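My Day With the Robots at Plornholm

Last August I went to the open day at Plornholm, and I got to stand really close to a working robot! My guide was Peninah Mollel, who has worked there for 20 months.

What's the tape for?
The first thing I noticed was the yellow tape on the carpet. Peninah said it marks out spots on the floor, a bit like the lines on a gym floor. The robot's arm is smooth and shiny on top, and lower down it has a stretchy-looking sleeve with folds like an accordion.

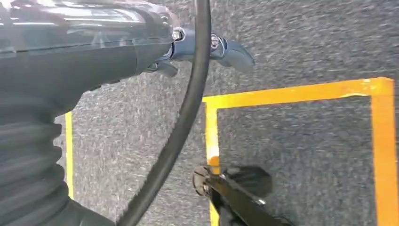 How does it hold things?
With a gripper - that's the robot word for a hand. I tried picking up my lunchbox using just two fingers and dropped it, so I was pretty impressed. The part we saw was black plastic, full of little holes, with one tiny blue clip on it. Ewan asked if the robot ever gets tired. (No, but it does need charging!)
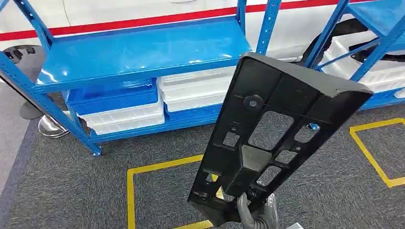

A gray gripper holding the black plastic part near the blue shelves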